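Bench > Grippers > Comparing fingertips by hand

July, by the Colbridge bench team

Run a comparison by hand before mounting either gripper on an arm. You need two hand-held units, a flat white table and one soft test piece.

1. Charge both units and start the Prurker controller. Wait 12 seconds for it to list 2 devices.
2. Open the fingers fully and check that the yellow tips sit level with each other.
3. Set the grip limit to 35 percent on both units.
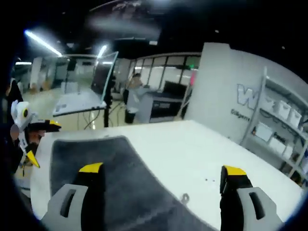
Fingers held wide apart over the table, second unit at left.

4. Record an empty open-close cycle on each unit. If the traces differ, rezero in Plillodden and repeat.
5. Lay the test piece flat. Long-pile fur is a harder case than foam: it compresses before the tips meet any real resistance.

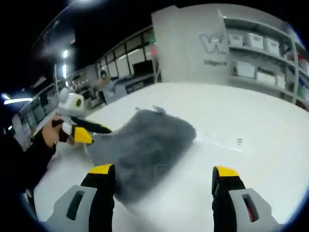

Reading time: 2 min

6. Work from opposite sides. One operator takes the left edge of the fur between the fingers while the other keeps the near unit open and well apart.
7. Swap sides after 4 grasps and log slips separately for each unit.

Discard any run in which a fingertip touched the tabletop.

Contact the bench team | © Colbridge | Back to top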